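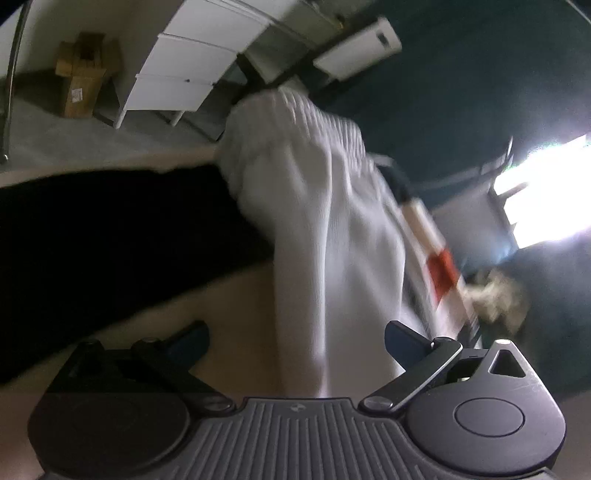

Fig. 4.1 White knitwear and dark fabric at a sorting table.

Search this book Go Advanced

Chapter 4: Sorting and Folding Mixed Garments

Gratireo Open Textbooks — Clothing and Textile Care
Posted 14th January by the Gratireo textbook staff
Filed under: Home Skills, Textiles, Course Readings

Chapter 3 ended with clean, dry garments in a pile. This chapter starts with that pile and ends with the clothes put away. Most of the work is done at a table, and most of the mistakes are made in the first few minutes, when pieces are pulled out of the pile in whatever order they come.

Knits and wovens behave differently when they are handled. A woven cotton shirt can be lifted by the shoulders and shaken out. A knit stretches under its own weight, and a heavy sweater held by one cuff may grow noticeably longer in that sleeve. Lift knits from underneath, with the weight spread across both hands, and lay them down before straightening them. White knitted fabric like that in Figure 4.1 is also kept apart from dark cloth wherever there is room, as dark fibers show up on it at once and are slow to pick off.

4.1 The Work Surface

A folding table should be smooth and large enough for a garment to lie flat with its sleeves out. A light-colored top is useful for dark clothing. Lint and loose threads can be seen around the edges of the garment, and the outline of a black piece is easy to follow when the sides are brought in. Black fabric on a black surface is hard to fold evenly.

Daylight helps too. Navy and black look alike under many indoor bulbs — socks are the usual casualty — and a table near a window saves a second sorting later. Storage should be within a few steps. Drawers suit folded knits, which should not hang for long periods. Cardboard boxes are fine for clothes that will be out of use until March or later, provided the contents are fully dry.

In the Kandpal exercises at the end of this chapter, students sort a mixed load of 89 pieces, first by fabric and then by color. Allow 2 class periods. The load should include at least four heavy knits.

4.2 Terms Used in This Chapter

Rib: a knit with raised vertical lines, common at cuffs and hems.
Hand: how a fabric feels when it is touched or squeezed.
Bunching: gathered folds left in a garment that has not been smoothed.

Section 4.3 begins with the flat fold for sweaters. Have one long-sleeved knit ready before reading on.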